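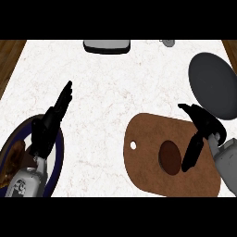
Section 4. Sealing your marble worktop for the first time

Right, so your worktop is in, the fitters have gone and you're itching to put the kettle on it. Please hold off for a couple of days if you can! I've sealed a good many of these for Prendwood customers, plus my own kitchen twice (once badly, more on that below), and the jobs that go wrong are nearly always the ones done in a hurry on the first evening.

This section covers the first seal with the Ondau tin that came in your starter box. If you bought your stone second-hand, or it already has a coating on it, go to Section 6 first and come back here afterwards. Granite and quartz owners can skip the lot.

What you'll need

The Ondau sealer, 461 ml tin
The Atallah stone soap (the small bottle, not the spray)
Four or five clean white cotton cloths. Old T-shirts are fine, but stick to white, as I once had a red one bleed all over a customer's breakfast bar
A soft pad or a wide foam brush
Low-tack masking tape
Gloves, and a window that opens

CAUTION: The sealer is flammable until it has dried. Put out candles, turn off gas rings and pilot lights, and keep the room aired. Lay used cloths out flat outdoors to dry before they go in the bin. Don't scrunch them up in a bag, they can heat up all by themselves.

4.1 The water drop test

Do this before you open anything. Some slabs leave the yard with a factory seal on and the paperwork doesn't always say so.

1. Pick a spot near the back where you won't mind a temporary mark.
2. Put a teaspoon of plain water on it and leave it for ten minutes.
3. Wipe it off and look at the stone from a low angle.

If there's a darker patch, the stone is drinking the water and wants sealing. Carry on to 4.2. If it looks the same as before, try again by the sink and by the hob. All three clear? Lucky you, close the tin and test again in six months.

Note: the dark patch fades as the water dries out. Mine took most of an afternoon, and I spent it convinced I'd ruined the thing.

4.2 Cleaning

1. Clear the worktop. All of it, toaster included.
2. Mix one capful of stone soap into a washing-up bowl of warm water.
3. Wash the surface with a wrung-out cloth, working from the back towards you.
4. Rinse with clean water. Then rinse again, because soap left behind stops the sealer soaking in and you get a sort of cloudy bloom.
5. Dry it with a fresh cloth.
6. Leave it overnight with the window open a crack.

CAUTION: No vinegar, no lemon, no limescale remover and none of those bathroom sprays. Acid eats marble and leaves a dull mark, and sealer won't hide it or bring the shine back. If you've got a dull mark already, that's etching, and Section 7 deals with it.

4.3 Taping up

Run tape along anything that meets the stone: wooden edging, painted walls, the rim of the sink. Press it down with a thumbnail. Sealer on oiled wood leaves a shiny stripe that you'll have to sand out, and yes, that was my own kitchen the first time round.

4.4 Putting the sealer on

Work in patches you can reach across comfortably. I do an arm's length at a time.

1. Shake the tin, then pour a little onto the pad. Don't pour it straight on the stone.
2. Spread it in overlapping circles until the patch looks evenly wet.
3. Wait eight minutes. Set a timer, you'll lose track otherwise.
4. If a bit dries out while you're waiting, dab some more on.
5. Wipe off everything that's left with a dry cloth, then go over it once more with another.
6. Move on to the next patch, overlapping the last one by a hand's width.

When you've done the whole run, leave it for two hours and put on a second coat in just the same way. Very pale stone sometimes wants a third, so repeat the drop test the next day and see how you get on.

Note: if it feels tacky, you've let the sealer sit too long. Wet a cloth with a bit of fresh sealer, rub the tacky bit until it loosens, and buff it dry straight away. Do it the same day if you possibly can. Hala Matar on our helpline has talked plenty of people through this one, so ring her before you reach for a scraper.

4.5 Drying and first use

Peel the tape off once the second coat has been wiped. After that:

Light use (a plate, a mug on a coaster): 34 hours
Wiping down with water: two days
Cooking, oil, wine, turmeric, all the fun stuff: three days

Keep hot pans off it for good. The sealer is there for stains and does nothing at all against heat, so use a trivet or a board. The Dondum boards in the catalogue have rubber feet and don't scratch, though any board with soft feet will do.

4.6 Keeping a record

There's a card at the back of this guide. Write down the date, how many coats you used and the batch number from the bottom of the tin (mine says 1212). You'll want all that when you come to reseal, and we'll ask for it if you ever need to claim on the sealer. Jihad Mansour looks after claims and he'll be much quicker with you if you've got the card in your hand.

Replacement tins are part number 722. Check the use-by stamp when yours arrives, and once it's opened, use it up within the year. Resealing is covered in Section 5.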